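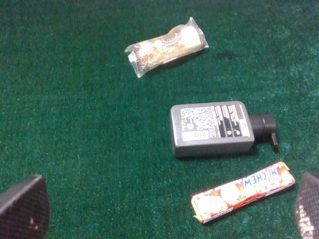

Household tips: making room to exercise at home

Most of the people who write in to these pages at Listmont say the same thing about exercising at home. They have the mat and the good intentions, but the room is against them. The tips below are for an ordinary living room or spare bedroom with furniture in it, and they cost little or nothing.

Measure first

Lie down on the floor with your arms stretched above your head and ask someone to mark both ends with masking tape. Add a bit at each end. For a tall adult this comes to 245 cm, and you need 80 cm either side of the mat if you want to swing a leg out. If you haven't got that, turn the mat diagonally across the room and measure again. You can often gain a good stride's length without moving anything.

Leave the tape down for a few days while you get used to where the edges are. Masking tape comes off carpet easily if it isn't left longer than that. On a varnished floor use the low-tack sort that decorators use.

Clearing the floor

Do the floor before you change into your kit, or you will talk yourself out of it. Start in the corner furthest from the door and work back towards it with one basket. Everything goes in the basket, and you sort it afterwards. Check under the edge of the sofa, where pens and charging leads collect. Rugs should be rolled up and stood on end in the hall. 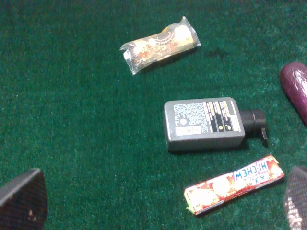 Carpet needs a closer look than a hard floor. Kneel down and look across it from low down, with a lamp on at the far side of the room, and run your palm over the part where your hands and feet will go. Clear plastic is the main thing to look for, as it slides underfoot. A snack bar in a see-through wrapper, like the one on the green carpet here, is easy to spot from the shine at the ends, but a torn-off bit of the same film is not. Pick up any scraps by hand before vacuuming, as they tend to block the hose.

Vacuum along the pile first and then across it. If the carpet is thick, put the mat down with the grippy side facing the pile and press along the edges with your foot. Mats still creep on carpet. A strip of rubber underlay beneath the top end helps, and an offcut will do.

Air and temperature

Open a window for 5 minutes before you begin, even in cold weather, then shut it. A room that has been closed all day feels stuffy very quickly once you start moving. Turn the radiator down when you open the window and leave it down until you have finished. If you exercise early in the morning, put a jumper over your kit for the warm-up and take it off when you feel ready.
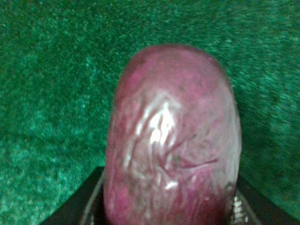

Fans are best on the floor in a corner, pointing at the wall and not straight at you. Keep the lead behind the furniture. Wipe the blades in March, before you need the fan every day, and again when you put it away for the winter.

Keeping the noise down

If you live above someone, choose exercises that keep one foot on the ground. Step-ups on the bottom stair, slow squats and wall press-ups are all quiet. Put hand weights down on a folded towel. Two layers of mat deaden sound better than one thick one, but check that the top one doesn't slide on the bottom one.

Where to put the kit

A tall basket by the door holds a rolled mat, a resistance band and a pair of light weights. Ours at Firnby is an old umbrella stand. Keep bands out of the sun, as they go brittle, and dust them with a little cornflour if they start sticking to themselves. Throw a band away at the first small nick.

Hang the mat over a door overnight now and then. Rolling it with the top side facing out stops the ends curling up when you next lay it down.

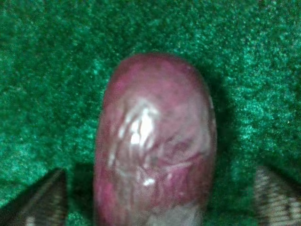 Cleaning the mat

Use a bowl of warm water with a few drops of washing-up liquid and a well wrung cloth. Wipe one side, rinse the cloth, wipe it again with plain water and then turn the mat over. Let it dry flat or over the bath before rolling. Natural rubber mats shouldn't go in strong sun or near vinegar sprays. Cork ones want very little water.

A mat used most days needs this every week. Once the surface starts to crumble, no amount of cleaning will bring it back. Cut the sound parts into squares for kneeling on in the garden.

Water and a towel

Fill a bottle before you start and stand it off the mat, against the skirting board. Use a small towel kept only for this. An old hand towel is better than a new one, which sheds fluff. Hang it up straight afterwards, away from the basket.

Putting the room back

Allow 6 minutes at the end for this and count it as your cool-down. Walk the chairs back one at a time, bending at the knees. Felt pads under the legs make a heavy armchair much easier to shift on wood or laminate. On carpet, use plastic sliders and store them under the chair.

Page last checked November 9, 2025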